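Against the Tidy Kitchen
17 January 2025

Every home robot project I have followed goes the same way. Somebody bolts an arm to a bench, sets one foam cube in front of it, and spends a winter teaching it to pick up the cube. The cube gets picked up. There is a video, with music. Then somebody's spouse asks whether it can put the groceries away, and the project goes into a closet.

I belong to a shared workshop called Gudley, which occupies the back half of a former carpet store and has the smell to prove it. Last October a few of us decided to build an arm for the kitchen, by which we meant any kitchen, by which we meant mostly mine. We named it Wovmont, after a misprint on a shipping label, and agreed that it would live in simulation until it had earned the right to break something. My position, which I have defended at length to people who were trying to solder, is that we should fill the simulated kitchen with junk from day one and never clean it up.

The opposing view is respectable. Start simple, get one thing working, add clutter later. I held this view myself through two earlier builds, and in both cases "later" turned out to be a date like "when the garage is organized." A robot raised on an empty counter learns a great deal about empty counters. I have never owned one.

So our counter is a mess, and I am proud of it.

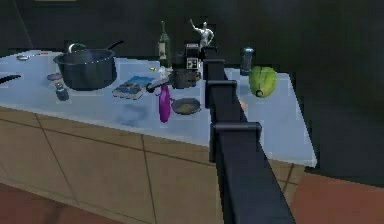

Wovmont's arm and its simulated counter, complete with melon.

I won't defend every item. The melon was my idea, and I stand by the melon, which is big and smooth and has no handle anywhere on it. The spray bottle went in because a thing with a trigger on top and a taper underneath asks for more thought than a cube does. The figurine with its arm in the air was put there by a member who declines to discuss it. But consider the green bottle toward the back. To get to it, an arm has to plan a path past everything else we dumped there, and it has to do so without the elbow sweeping the pot into next week. That problem is most of what a kitchen is. People with two arms and decades of practice still knock over the pepper.

Now the complaint I hear most is about cost, and there I have to give some ground. A cluttered simulation runs slower. Our computer is a retired office machine with a graphics card that cost me 543 dollars, a number I have so far described at home as "reasonable." With one object on the counter it hummed along. With all of them it sounds like a hair dryer being argued with. An overnight run gave us 40 attempts at the bottle, of which 17 ended with the bottle held and upright. The rest ended in ways I would call educational. On the bare counter, the same code almost never missed, and I find that I trust the worse number more.

There is also the matter of contacts. Put a lot of objects close together in a physics engine and sooner or later two of them will decide they occupy the same space, and resolve the dispute by leaving at great speed. We lost an evening to a frying pan. The Allico gripper model we use has fingertips with corners a shade too sharp, and rounding them off cured more trouble than all my clever tuning had. If you are building one of these at home, look at your fingertips first.

The second half of my argument is less popular, even with my friends. I think the room matters too. Most hobby simulations are a table floating in gray nothing, and ours was as well until I insisted on walls. I spent a shameful number of hours on the rest of it: a door with panels, a window with a sill and some clouds behind it, a floor the color of a flowerpot. I was told this was dollhouse work. It may be. But the arm is going to get its information from a camera, and a camera in a kitchen sees the kitchen. Dark wall behind a dark pot is a hard case, and I would like to meet it now, on a computer, before I meet it with soup.
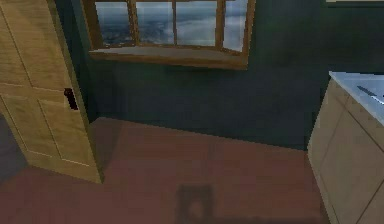
Boyer thinks the whole business is backward, and wrote to say so after I posted an early version of this on the workshop list. You're spending your evenings on doors for a robot that can't leave the counter, the message went, and when you finally build the real one, the servo slop will eat every lesson it learned; buy the cheap motors, bolt it down, and let it knock over actual pepper.

I have read that message several times, looking for the part that is wrong. The servo slop is real. We have added some random wobble to the simulated joints, and I suspect we have not added enough. As for the cheap motors, I priced a set the same night, purely out of curiosity, and they are in a box under my desk.

I would still rather begin with the mess. If the hardware is going to be bad, and at our budget it will be, then the least I can do is refuse to let the software grow up spoiled. We are adding a dish towel next month. Everyone at Gudley agrees that cloth is a terrible idea, and the vote to include it passed anyway.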